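How People Show a Robot What to Do

We use cookies to remember your reading level. Accept | Settings

A robot arm does not understand a sentence like "put the plum on the board." It needs numbers: where each joint should be, and when. One way to get those numbers is to have a person steer the arm by remote control while a computer writes everything down. This is called teleoperation.

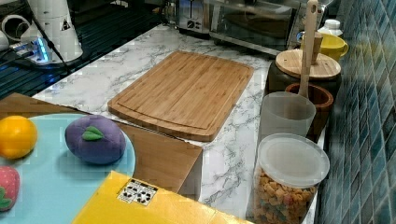 Practice kitchens are set up with ordinary things. At the Grimby lab in Turkville, a task might use a cutting board and a few toy foods. The plush plum and strawberry on the blue tray are soft, so a gripper can squeeze them without harm. The person steering moves a hand control, and the arm copies the motion. One complete try is called a demonstration. A task called Noonan has 2669 of them — each one a little different.

A robot may also need its own view. A small camera near the gripper records what is close to the metal fingers.

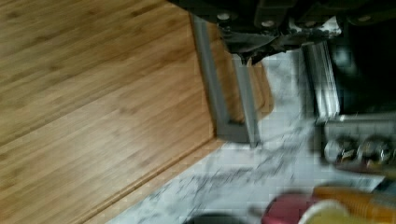

Written by the Grustusska Learning Desk
Role: Science explainers, ages 9 to 12

From the wrist, the board looks large and the fingers reach in from the top. When the arm moves fast, the picture can blur. The computer stores each picture with the joint numbers from the same moment. A program then looks for patterns — this view, that motion. The lab tests a new program 50 times, and the person keeps both hands off the control during every test.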